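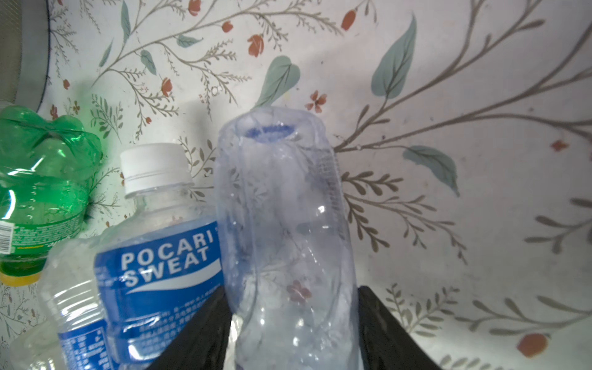
Grippers for the Bottle Line: What We're Shopping For

Bezawit Gebru and I have been pricing arms and grippers for the Bidamton sorting room since January, and I'm having far too much fun with it! The gallery goes up a bit at a time as the budget takes shape.

1. Crushed clear bottle, no cap, held between two black fingers with a Pocari Sweat bottle and a green one right beside it. Dented plastic is the job we're buying for, so every quote has to cover it (smooth new bottles are easy, any catalog will show you those).

Still on the list: 2 arms, 4 spare sets of fingers, and a service plan. Zoi Tsoukalas wants the spares ordered with the arms, and I'm with her. Edex says delivery takes roughly 10 weeks, Sestance hasn't answered yet.

Got a gripper you love on squashed plastic? Write to Bezawit, she reads everything.

Page updated 4 June 2020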